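September 8, 2025

Up before five, fog on the lower field, kettle wouldn't light. Late already.

Feed invoice from Mackay came. 3,000 for the soy meal and that's before delivery. Paid it. Didn't enjoy it. Used to be we grew most of what the pigs ate, Dad's barley and peas, and now it's trucks up the lane and a bill at the end. Went through the January notebook over toast to see what we spent then. Less. A lot less.

Flor Escobar phoned at breakfast, she's moving her sows onto beans and whey from Kelterano, says they clean the trough and the manure pile smells better. Wants me to go halves on a load. Tempted. Asked her about growth and she went vague on me.

Pit again. Level is up, has to be spread before the rain or it sits there all winter stinking. Contractor can't come, his pump is in bits. Rang Sidley, no answer, rang again, left a mesage. If they cover it like the county man wants that's another bill. He left a leaflet on methane, read half of it in the truck. Makes sense mostly. Doesn't say who pays.

Weighed the gilts. Behind where they should be. Pen two worst. Could be the feed, could be the heat last month, could be me mixing it wrong. Must write down the ration properly insted of on the back of my hand.

Moved the old sow to the orchard, she went straight for the windfalls. Happiest animal on the place.

Clear spray bottle, part full. 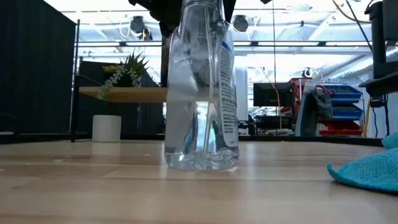
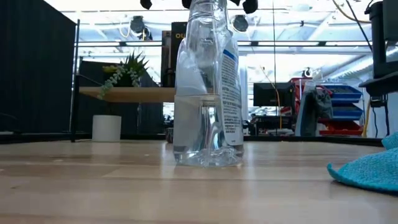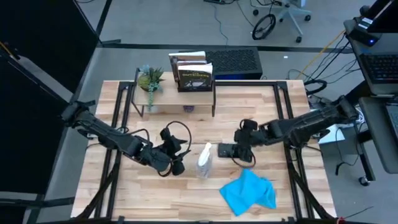
Euan Hepburn reckons I should skip the beans and put the bottom field back into barley, all of it, and buy in soy only for the weaners. He'd lend me the drill, he said, but I'd have to make my mind up soon.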